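Speaker notes — "Small Kitchens, Long Leases"
Oakley Tenants' Evening, 11 February 2023

Slide 1. Wait for the door to close. Say thanks to the Oakley library for the room. Mention that handouts are on the back table and restrooms are down the hall to the left.

Slide 2. Start with the Vimbridge apartment. Galley kitchen, one window, 7 feet of counter if you include the part over the dishwasher. I lived there for two leases and got most of this wrong the first time.

The first mistake was buying storage before I knew what I owned. Ask the room who has a drawer they can't fully open. Pause for hands. Then: empty the cupboards onto the floor and put back what you used in the past month. The rest goes in a box with a date on it. Open the box in April.

Slide 3. Walls. Read your lease before you drill. Mine allowed small nail holes and nothing else, so the rail I wanted had to become a freestanding shelf. It cost 129 dollars. The nicer one was 199 and too deep for the walkway — measure with the oven door open.
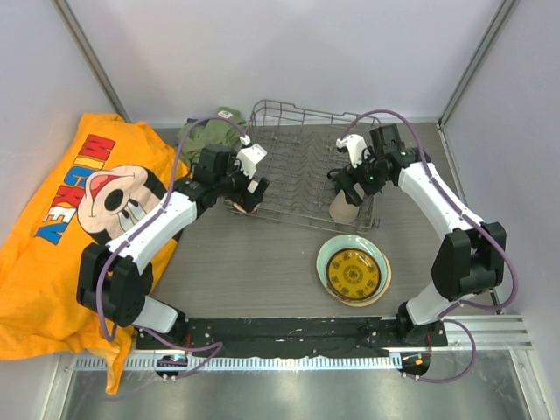
Slide 4. Counter space. Keep one stretch clear at all times, wide enough for a cutting board and a plate. The toaster can live on a shelf and come down when you want toast. People argue with me on this one. Let them, but keep it short, we have lighting to get through.

Slide 5. Lighting. Most rental kitchens have a single ceiling fixture behind you, so you chop in your own shadow. Stick-on lights under the cabinets fix that. Clean the surface with rubbing alcohol first and leave it to dry overnight. To take them down, warm the tape with a hair dryer and pull slowly.

Slide 6. Asking the landlord. Put it in writing, one request per letter. Offer to leave the improvement behind. I got a new faucet this way at Brestis Court, after two letters and a long wait.

(Skip slide 7 if we're running late. It's only the paint samples.)

Last slide. Questions. Repeat each one into the microphone for the people in back. Chairs need to be stacked before we leave.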